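Why Do Baking Sheets Warp? A Comparison of Thin and Thick Trays in a Small Bakery Kitchen

Cauã Cavalcanti and Dalva Barbosa
Materials and Everyday Engineering, second-year project
December 2022

1. Background

Anyone who bakes at home has heard the loud bang a tray makes a few minutes after it goes into a hot oven. The tray has bent, usually with one corner rising higher than the others, and whatever was on it has slid to one side. Most trays go back to something near their old shape when they cool. Some do not, and after a while they rock on the worktop.

We wanted to know which trays in ordinary use warp for good and how much the thickness matters. Dalva works Saturdays at Brevine, a small bakery that had kept a stack of old trays in its store room, and the owner let us borrow them. We bought the new ones ourselves from Hirkel, a catering supplier.

2. What we tested

We had 11 trays in all. They fell into three groups: thin steel trays of the kind sold in supermarkets, thicker aluminium trays used in bakeries, and the old trays from Brevine, which were a mixture. Trays with a rolled rim were kept apart from trays with a plain edge, as the rim makes a tray stiffer. We had no record of how the old trays had been treated, so their results are given separately and we have been careful about what we say from them.

3. Method

Each tray was laid on a level worktop and the gap under each corner was measured with feeler gauges. It then went into an oven that had already reached its setting, stayed in for the length of a normal bake, and was left to cool on a wire rack. The gaps were measured again once it was at room temperature. This was done 5 times for each tray.

In October we ran a second set in which half of each tray was covered with a cold, wet tea towel as soon as it came out. This was meant to copy what happens when someone puts a hot tray straight under the tap. Cauã took the readings and Dalva wrote them down, and we swapped over halfway through.
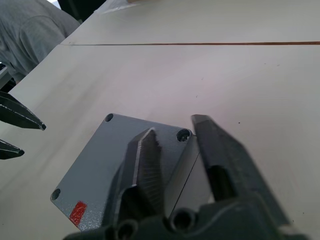
Flatness turned out to be harder to judge than we had expected. Our first plan was to look along the edge of the tray with one eye closed, but we disagreed too often for the results to be of any use. A tray can look perfectly good from above and still rock when a corner is pressed. The grey metal plate in the photograph, resting flat on a white tabletop, is a simple case by comparison — a baking tray has a raised rim and often a slight curve pressed into it at the factory. For this reason we compared every tray with its own first reading and did not try to compare it with a perfect flat surface.

4. Results

All the thin steel trays moved in the oven, and we heard the bang from most of them. After cooling, the ones with a rolled rim had gone back almost to their first reading. The plain-edged ones had not, and the gap grew a little with each run. The thick aluminium trays made no noise and showed no change that our gauges could pick up.

The wet towel made a clear difference. Every thin tray was worse afterwards, with the corner nearest the towel lifting the most. One of the thick trays also changed slightly, but we may have put it down on a crumb when taking the second reading.

The old trays were hard to read. Two of them were so bent at the start that heating seemed to make them flatter.

5. Problems

The oven door did not seal well on the left, so one side of each tray probably heated more slowly. We should have turned the trays round between runs. The gauges were also fiddly to slide under a rim, and our early readings are less reliable than the later ones. If we did this again we would test more trays of each type and fewer types.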